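La cocina de los demás

Cuando llegué a España, hace ya bastantes años, pensaba que el idioma se aprende en las clases. Yo iba a las clases, hacía mis deberes con lápiz y tenía un cuaderno para los verbos irregulares. Pero el español que uso hoy lo aprendí casi todo en cocinas ajenas, de pie, con un vaso en la mano y sin saber dónde ponerme para no molestar.

La primera fue la cocina de mi casera. Era estrecha y tenía la ventana a un patio donde se oía la radio de todos los vecinos a la vez. Ella me hablaba mientras pelaba judías y no me miraba, y esto me ayudaba mucho. Cuando una persona te mira y espera tu respuesta, la palabra se esconde. Cuando la persona mira las judías, hay tiempo. Allí aprendí "sofrito", "a fuego lento", "un chorrito" y también "qué sabrás tú", que durante unos meses entendí como una pregunta verdadera y contestaba con mucha educación.

La medida "un chorrito" me dio problemas. En mi casa, de niño, las recetas eran de mi tía Vendula Trnka, que escribía todo en gramos en unas fichas de cartón. Para sus buñuelos hacían falta 295 gramos de harina. Una vez le pregunté por qué no 300 y me contestó que porque eran 295. Conservo esa ficha, con una mancha de mantequilla encima de la palabra levadura, y todavía peso la harina así, aunque ya no tengo la misma báscula y seguramente tampoco la misma harina.

Mi casera leyó la ficha conmigo (yo traducía, ella corregía mi traducción) y se rio mucho tiempo. Después hicimos los buñuelos. Ella añadió ralladura de limón sin pedir permiso y yo escribí "limón" al lado, con otro bolígrafo. Creo que mi tía no lo sabe hasta hoy.

Más tarde viví con Vilém Říha, que también venía de fuera pero hablaba mucho mejor que yo, porque trabajaba en un bar. Vilém tenía una regla: en la cocina se habla español, en el pasillo cada uno lo que quiera. Nuestro pasillo medía muy poco, así que a veces nos quedábamos los dos apretados junto al perchero, discutiendo en nuestra lengua sobre el recibo de la luz, y luego volvíamos a la cocina para discutir lo mismo más despacio. En español éramos más amables. No teníamos vocabulario suficiente para enfadarnos bien.

Con él aprendí las palabras que no salen en el libro: el estropajo, la bayeta, el escurridor. La palabra "encimera" la confundí durante un año entero con "enfermera" – en la tienda de muebles dije que buscaba una enfermera de mármol, y el vendedor, muy profesional, me preguntó de qué largo. A Vilém se lo conté la misma tarde y fue un error, lo repite cada Navidad.

Ahora hablo español todo el día y casi no pienso en ello. Pero noto que sigo relacionando las palabras con el lugar donde las oí. "Enchufe" es para mí la pared de mi casera, donde solo funcionaba uno y había que elegir entre la tostadora y la radio. "Fogón" es la voz de su hermana, que venía en junio y decía que con la placa eléctrica no se puede hacer nada serio. "Campana" es primero la de la cocina y solo después la de la iglesia, y supongo que para un español es al revés.
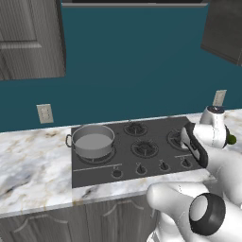
Pared, encimera, fogones.

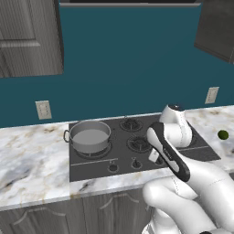
Lo que no he conseguido es hablar con soltura por teléfono. En una conversación normal yo me apoyo en las manos, en la cara del otro, en la cuchara que me señala. Por teléfono todo esto desaparece y vuelvo a ser el alumno del cuaderno. El mes pasado llamé para cambiar una cita y preparé antes las frases en un papel. La señora me hizo una pregunta que no estaba en el papel y acepté una hora que me venía muy mal, las 17, por no pedirle que repitiera.

Una lectora me preguntó qué método recomiendo para empezar. No soy profesor y mis errores están a la vista en este blog, algunos desde hace años. Solo puedo contar lo que hice yo: aceptar todas las invitaciones a comer, llegar un poco antes de la hora y ofrecerme a cortar el pan. Al que corta el pan le hablan. Si además lo corta mal, le hablan más, y le explican cómo se coge el cuchillo, con imperativos, que a mí me costaban bastante.

La ficha de los buñuelos la copiaré otro día, con el limón incluido. Antes tengo que llamar a mi tía para pedirle permiso, y esa llamada, por suerte, no es en español.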